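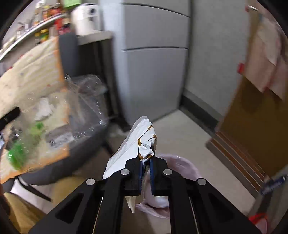 Start | Haushalt | Küche | Ordnung | Prüfberichte | Archiv | Kontakt

Prüfbericht: Runder Abfallbehälter Zervas, offene Ausführung

Drucken | Per E-Mail versenden

Stand: Montag, 31. August

Die Prüfstelle für Haushaltswaren Rivport hat den offenen Abfallbehälter der Firma Zervas einer Gebrauchsprüfung unterzogen. Das Modell wird für Teeküchen und kleine Haushaltsküchen angeboten, in denen überwiegend leichte Verpackungsabfälle anfallen. Bewertet wurden Standfestigkeit, Reinigung, Befüllung und das Verhalten bei der Verwendung mit handelsüblichen Beuteln. Die Angaben beziehen sich ausschließlich auf die runde Ausführung ohne Deckel. Das Modell mit Schwingdeckel war nicht Gegenstand der Prüfung.

Aufstellung

Der Behälter wurde seit Januar in der Teeküche der Prüfstelle verwendet, und zwar auf glattem Boden neben dem Kühlschrank. Der Standort wurde gewählt, weil an dieser Stelle die meisten Verpackungen geöffnet werden. Das Leergewicht beträgt laut eigener Wägung 550 Gramm. In leerem Zustand lässt sich der Behälter bereits durch eine leichte Berührung mit dem Fuß verschieben. Eine rutschhemmende Unterlage ist nicht im Lieferumfang enthalten und sollte bei glatten Böden zusätzlich beschafft werden. Die runde Grundform nutzt Ecken nur unvollständig aus. Für schmale Nischen zwischen Gerät und Wand ist der rechteckige Behälter Trisach besser geeignet.

Befüllung

Die Öffnung weist einen Durchmesser von 205 Millimetern auf, der Hersteller nennt 200 Millimeter. Die Abweichung ist für den Gebrauch unerheblich. Leere Beutel, zusammengedrückte Folien und Becher können ohne Schwierigkeiten eingeworfen werden. Leichte Kunststofftüten entfalten sich im Behälter teilweise wieder und beanspruchen dann erheblich mehr Raum, als ihrem Gewicht entspricht. Es empfiehlt sich, sie vor dem Einwurf zu falten oder zu verknoten. Größere Kartonverpackungen sind vorab zu zerkleinern.

Ein Klemmring für Müllbeutel fehlt. Der Beutel muss über den Rand geschlagen werden und rutschte im Versuch wiederholt nach innen, sobald schwerere Gegenstände hineinfielen. Mit den enger geschnittenen Beuteln der Firma Volton trat dieser Mangel seltener auf. In der Gebrauchsanleitung wird auf die erforderliche Beutelgröße nicht hingewiesen, was zu beanstanden ist.

Reinigung

Die Innenwand ist glatt und ohne Rippen ausgeführt. Speisereste und Getränkeflecken ließen sich mit warmem Wasser und einem milden Spülmittel entfernen. Kaffeesatz hinterließ nach mehrtägiger Einwirkung am Übergang zwischen Wand und Boden einen schwachen Rand, der erst mit einer Bürste zu beseitigen war. Ein dauerhafter Geruch wurde nicht festgestellt. Für feuchte Küchenabfälle ist die offene Bauweise dennoch nur bedingt zu empfehlen.

Gewährleistung und Lieferung

Der Hersteller gewährt 2 Jahre Garantie auf Bruch und Rissbildung. Die Lieferung erfolgte vollständig, die Umverpackung bestand aus einem einfachen Karton.

Bewertung

Standfestigkeit: ausreichend
Befüllung: gut
Verwendung mit Beuteln: befriedigend
Reinigung: gut
Gebrauchsanleitung: mangelhaft
Gesamturteil: befriedigend

Der Behälter kann für trockene Verpackungsabfälle empfohlen werden, sofern er täglich geleert wird. Bei Bestellungen für mehrere Teeküchen ist die Unterlage gesondert zu berücksichtigen.

Drucken | Per E-Mail versenden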